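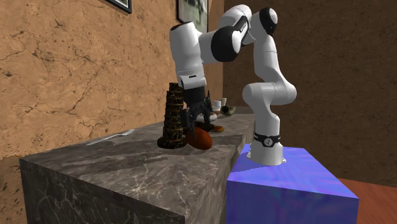
Handout 5, page 99

Household Chores and Machines: Clearing a Counter

Reading for this week: the Poltstead notes, sections on grasping and on sorting. Bring your answers to the Malik worksheet.

Clearing a counter takes a person a minute or two and very little thought. For an arm with one gripper it is a string of separate problems, and each can fail by itself.

Finding the objects. The arm needs to know where one thing stops and the next begins. In our simulated kitchen most of the items are bunched together near the gripper. The fork lies well away from them and is easy to single out, but it is thin and shiny, and depth sensors often do badly with shiny metal.

Choosing a grip. A smooth oval object can roll or slip if the fingers close off center. A cup can be taken by the rim or the side. A flat item on marble gives the fingers very little to get under. The leaning tower model has to be held low enough that it does not tip, and a planner that assumes upright objects will get its angle wrong.

Deciding what goes where. Cups and forks go to the sink. Does a model tower? People settle this from habit. A machine has to be given a rule or learn one from many homes.

The Jarurard exercise ran 1,404 simulated attempts at this chore. In 800 of them every object ended up in the right place. Most of the failures came at the grip stage, and flat items were the worst. Please note that these runs were all in simulation, where the lighting stays the same and nothing breaks. The Ustville kitchen trials, covered in Handout 6, did not do as well.

So can machines do this chore yet? In part. With known objects set well apart, yes. In a crowded kitchen with strange objects, someone still has to stand by.

For discussion: which item would you have the arm move first, and what could go wrong for the others when it does?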